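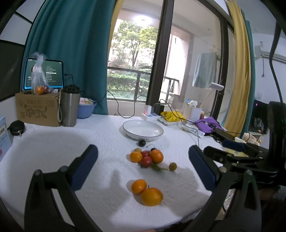 Sorting mixed fruit for a plate

1. Spread a clean cloth on the table and tip the fruit out. Keep the plate to one side.

2. Group by kind - oranges together, tomatoes together, plums on their own.

3. Check each piece for soft spots. Press gently near the stem, and set bruised fruit aside to eat first.

4. Put the oranges on the plate before anything else, as they are the heaviest. Tomatoes go next.

5. Fill the gaps with plums and cherries. Leave the stems on the cherries until serving.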